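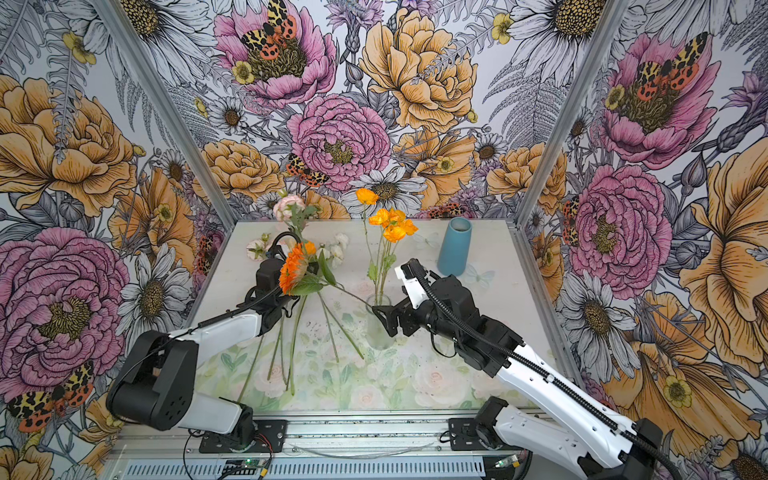 From: Martti Ojala
To: Brornow flower list
Re: two vases, one table

On 1st April the Drostville group wrote:
> Do you mix colors or keep one to a vase?

Keep them apart, I say! I've done it both ways and I love how orange sings by itself.

1. Orange in the clear glass. Let the stems fan out and cross — poppies look great a little wild. 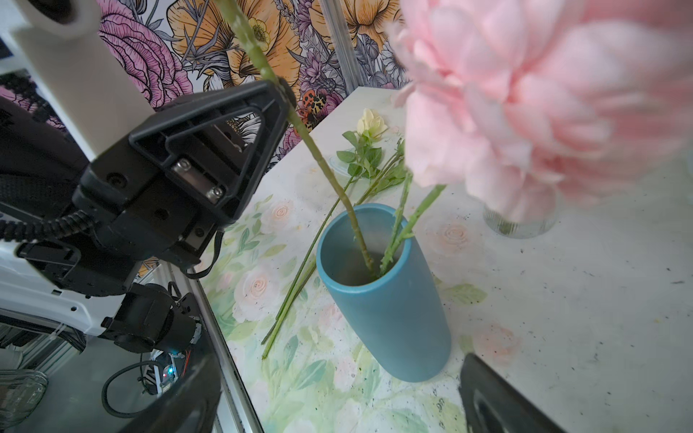 2. Pink in the teal vase. The big ruffled artificial bloom is so good against that blue! Lay the cream rose aside until the pink sits right.

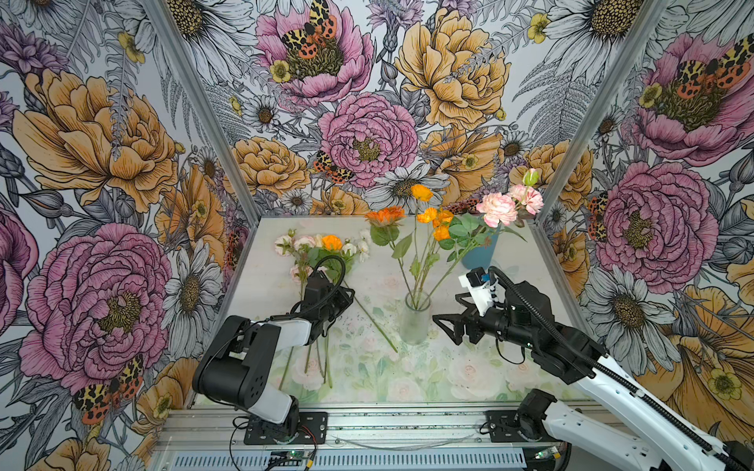 3. Small roses and white blossoms go last. I have 20 stems left, so send ideas!

Martti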